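# Where Do the Pans Go? Kitchen Storage in Small Hultport Apartments

Efren Sarmiento, second-year interior planning, spring project

I should start by saying that I grew up in a kitchen where every door hid something that fell on you, so I came to this project with feelings already in place. My plan was to find out how renters in the Bakos buildings use the cupboards they are given, and whether the layouts taught in our course suit the way people cook at home.

I sent a short survey to the residents in March and got 138 replies, which was far more than I had hoped for (thank you to everyone who wrote in the margins - those notes were the best part!). I also visited 2 apartments, one on Mollov Street and one by the harbor, and measured every shelf while the tenants very kindly made me coffee.

The strongest complaint was about height. Many people told me they keep things on the top shelf that they haven't touched since moving in, while the pan they use every morning lives on the stove for lack of a better home. Corners came second. A deep corner swallows lids and baking trays, and several older tenants had simply given up on theirs.

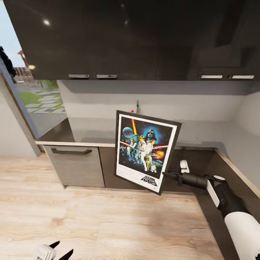
Counter space matters just as much, and I had underestimated it. On Mollov Street the tenant chops vegetables on a board laid over the sink, and she told me she would gladly trade one whole cupboard for another foot of worktop. I believe her, having tried it myself with an onion.

For the next stage I would like to test a pull-down shelf in one apartment and ask the tenant to keep a diary for a month. My measurements and the survey questions are in the appendix, along with a rough sketch of the harbor kitchen, which I still need to redraw at the proper scale.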